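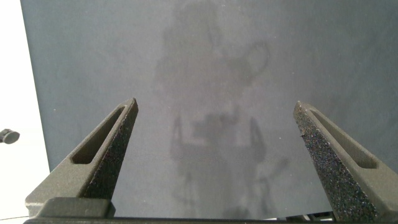

Gear maker Grilov moves sorting work to robot arms, keeps bench staff

27 February 2019

Grilov, which makes and reconditions small gear sets for pumps, label printers and packing machines, has put two robot arms to work in the sorting room of its Jerier plant. The company says no jobs were cut. The people who used to sort parts by hand now split their day between the arms and the inspection benches next door.

The arms pick loose gears off a mat and place them in trays by size. Until last summer all of that was done by hand. Sorters stood at a long table, tipped out a bin of mixed gears and pushed them into groups, checking against a wall chart when two sizes looked alike. A full bin could take most of a morning.

Ieva Sproģis, who runs the sorting room, said the job was hard to fill and harder to keep filled.

"People would come for a few months and then their wrists would start," she said. "Or they got bored and asked for the lathes. I did it for years myself and I can't blame them."

Grilov ordered the arms from Oravec, an equipment supplier, and the first was bolted down in July. It did not go well at the start. The original fingers had smooth rubber faces, and cutting oil left on the gears made them slide out of the grip on the way to the tray. Sproģis said staff spent the first weeks picking parts up off the floor.

Oravec sent a different set of fingers in the fall. The second arm was delivered with the same set already fitted.

The plant has also changed the way parts arrive. Bins now go through a wash before they reach the sorting room, and a worker spreads the gears so that they lie flat and apart from one another. That step is still done by hand. When gears are heaped up or leaning against each other, the arm tends to pass over them, and a person has to go in and spread them again.

Small spur gears are what the arms handle most, and they are also the parts the sorters liked least. They are fiddly to pick up with gloves on, and at the end of a shift one size starts to look like the next. On the mat they are easier to deal with. A sixteen-tooth gear lying on its face, with the dark surface showing through the bore, gives the arm a clean outline to work from, and the grippers come down over it with their rough, speckled pads facing inward.

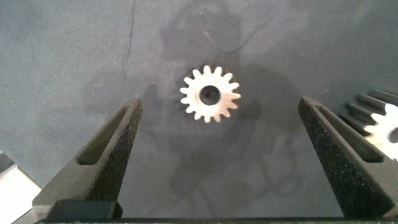

Training on the new setup was given to everyone in the room, including those on the evening shift, and was spread over several weeks so that orders would not fall behind. Most of it dealt with laying out parts and with stopping and restarting the arm safely. Sproģis uses the mat itself to teach from. A small gear out in the open, well clear of both fingers, is what she wants people to set up, and a thicker one off to the side with its teeth standing up in a row is a reminder that sizes still get mixed in the same batch. New staff are told to look for the thick ones first and move them if they are crowding the small ones.

Zane Mets has worked in the sorting room for most of her time at Grilov. She now spends mornings with the arms and afternoons at an inspection bench, where she checks teeth for burrs and chips under a magnifier. She had asked to learn inspection before the arms were ordered, she said, but there was never anyone to cover her place at the table.

"I like the bench. You sit down, for one thing," Mets said. "The mornings I could take or leave. You're watching a machine, and then it stops and you have to work out why it stopped."

She said the room has become quieter in one way and lonelier in another. The old table had people on both sides of it and there was talk all day. With the arms running, one person usually minds each of them, and the guarding between the two stations makes it hard to hold a conversation. Some of the evening shift have asked for the stations to be turned to face each other. Sproģis said she has passed the request on and expects the move to be made at the next maintenance stop.

Pay was the other question. Workers who pass the inspection course move up a grade, but those who choose to stay only with the arms do not. Mets said a few of her coworkers think minding an arm should count for something, given that they are expected to clear jams and swap trays without calling a technician. The company said it is reviewing the grades and has not set a date for a decision.

The arms have not taken over everything. Bevel gears, and anything with a shaft still attached, are sorted by hand at a short section of the old table that was kept for the purpose. So are returned parts, which often come in with worn or missing teeth and need a person to judge whether they can be saved.

Grilov has a second site at Lollitier, where sorting is still done entirely by hand. Sproģis has been there to talk to the staff about the changes at Jerier, and a group from Lollitier is due to come and try the arms for themselves. The company said it has not placed an order for that site.

At Jerier, the inspection course will run again this spring. Places are open to anyone in the sorting room, and sign-up is through the shift leads.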